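The kettle was already on when I got to the Virk building, and Hina Awan was on her knees under a desk, looking for a power strip. She runs the open days for Kokus, the small robotics group on the second floor, and she had an hour before the doors opened. "Talk to me while I crawl," she said, so I did.

I had been to one of these afternoons before, a good while back, and I remembered mostly the crowd and the cookies. This time I wanted to know how it looks from the other side of the table. Awan has been doing it for five years, and she will happily tell you about the bad ones. At the very first, held in October in a borrowed hall over in Undton, the power went out twice and she ended up giving a talk by flashlight to a room full of very patient grandparents.

"They were lovely about it," she said, backing out with the power strip in her hand. "One lady asked if the robot was afraid of the dark. I've used that in every talk since."

These days the event is a good deal bigger. Last fall 700 people came through over a single weekend, and the group now hands out timed tickets, with 25 visitors let in at each slot. Awan was against the tickets at first – she liked people wandering in off the street with their shopping – but she admits the room is nicer to be in when you can hear yourself think.

What do people come to see? She laughed at that, and told me they come expecting something that walks and talks, and a few of the children are openly let down when they find an arm on a table. Then it moves, and they go quiet. The demonstration she likes best is called Clatitz, a name that one of the students came up with and that she has stopped trying to explain. It is the everyday one, done with ordinary things from the grocery store. 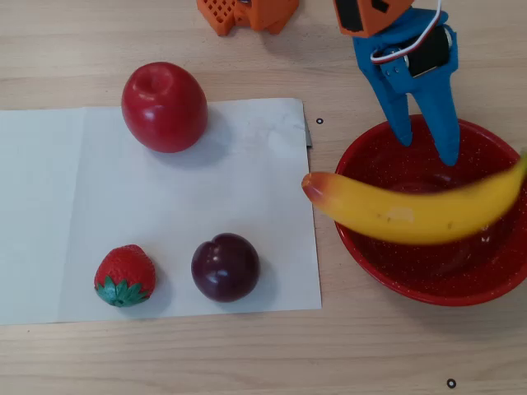

Why use real groceries for a demonstration and leave the neat plastic blocks in the cupboard? Visitors already know how a piece of fruit feels in the hand, so they can judge for themselves how hard the job is, and no two pieces are ever quite the same shape.

Awan had a lot more to say on that subject, and I was glad to let her. "You pick up a banana every week of your life and you never think about it," she told me. "Where do you hold it? How hard do you squeeze? Then you have to spell all that out for a machine, and you come away with a whole new respect for your own hands." She held hers up and looked at them, and then went to see about the kettle.

Over tea we got onto the questions people ask. The jobs question comes up at every session, and she doesn't brush it off. Her father worked in a packing plant for most of his life, and she says she thinks of his back and his knees whenever someone brings it up. She also says she can't promise anyone how it will go, and that visitors seem to prefer hearing that.

The children ask better things, in her opinion. Does it get tired? Does it know it's a banana? Could it peel one? "I had a boy who stayed through three sessions to see if it would drop something," she said. "It did, in the third one, and he clapped so hard that everybody else joined in."

By then there were voices on the stairs, and she was patting her pockets for the ticket list. I asked what she would change if she had the money, and she said chairs, right away – there are 64 steps up from the street when the elevator is out, and people arrive wanting to sit down. Then she opened the door, and the first family came in with a stroller and a great many wet coats.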